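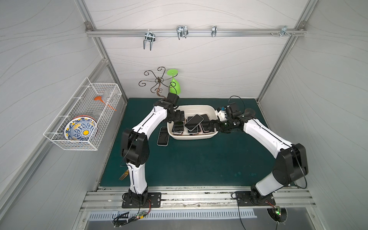 A tray of smartphones on a dark teal-green mat.

The consultation on the Levbridge to Plernden bus service closed in June. I have lived in Endthorpe for most of my adult life and wish to set out the substance of my response.

The operator proposes to withdraw the 7.40 morning departure and to replace paper timetables with a telephone application. The parish received 241 written replies. The published summary gives them a single paragraph.

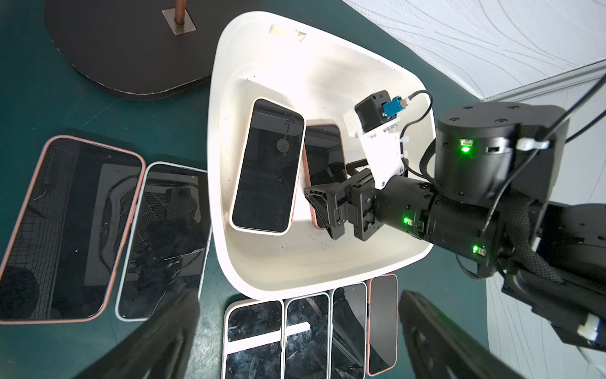
Two handsets, one with a cream-white frame and one with a pink frame.

An application is a reasonable addition to a timetable. It is a poor substitute at the Pacheco Lane stop, where the signal is weak and passengers may wait up to 2 hours for the next service. 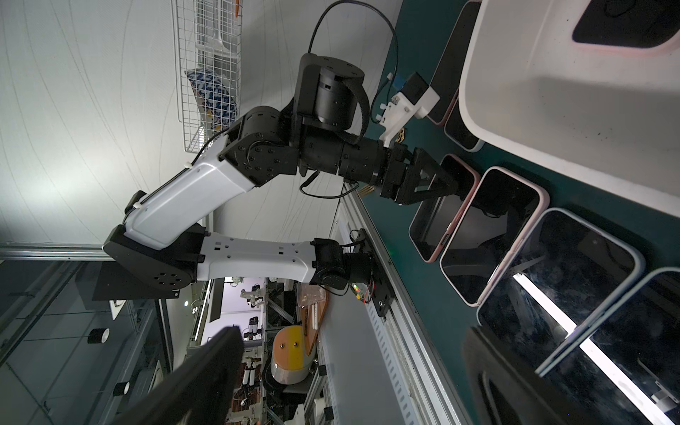
Phones in a row on the table.

The survey recorded 1,647 journeys from Endthorpe, of which 1,384 were made before noon. The case for retaining the morning departure therefore rests on the operator's own figures. I have asked that they be printed in full.
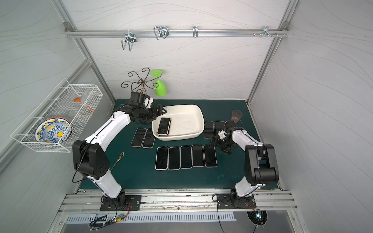 Lime-green plastic wine glass and scrollwork stand.

Residents who missed the consultation may still write to the parish office. Letters should state the stop used and the usual time of travel.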